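Jerkton tool library opens sorting days at Trascombe hall

The Jerkton tool library has moved its sorting benches into the Trascombe hall and will take in donations there every Saturday through December. Hand tools, desk stuff, small electricals – all welcome, if clean. So far 227 items logged, 63 still waiting for a tag.

Light wood tables, a blue and black grip-handled piece up for checking, a cup or pen holder left out for the tags. Printed sheets go in plastic sleeves so they survive the bench. 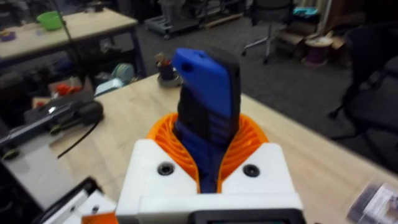 Desk corner fills up first

Cables are the headache. They come in by the bagful, mostly with no label, and get coiled and left by the monitor until someone can match them to a charger. Black ones especialy. The mouse stays on the desk, it belongs to the catalog computer.

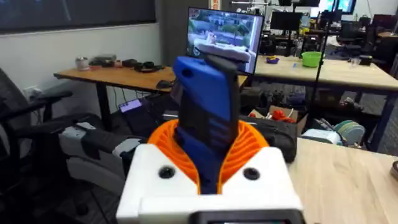
When can people borrow?
From 9 a.m. on Saturday, with a library card. Loans run one week.

Mandagi, the hardware store on the corner, gave 400 dollars for shelving and Jolholm is lending bins. Membership is at 109 households.

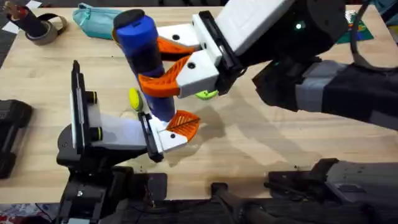 Rules for donations are short. No fuel, no paint, no loose blades. Anything round, like the blue cylinder with the black cap, gets a bin with sides so it doesnt roll off the tabletop. Drop-off closes at noon, side door only – ring twice.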